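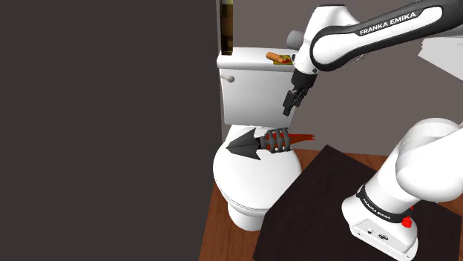 Page 19 of 24

Thread: Zutar opposition, do we answer or settle?

ruvosier_fan
Hi all, and thanks again for the help in December! We filed for ZUTAR in class 11, and now Navarro has opposed, saying it's too close to their older mark. Our answer is due May 24, 2019, and I keep going back and forth – my partner wants to rename everything and be done.

plainmark44
Oh, I'd answer, friend. Miss that date and you risk a default, and then you've lost without anyone reading a word of your side. You can still talk settlement afterward.

nunach_legal
I see it differently, with all respect to plainmark. A consent agreement cost us far less than discovery would have, and I'd call their lawyer first.

plainmark44
Call, sure, but get any extension in writing and filed with the Board – a friendly phone chat won't move the deadline.

nunach_legal
Fair enough, I'll give you that one.

ruvosier_fan
Okay, drafting the answer tonight, and I'll call them in the morning.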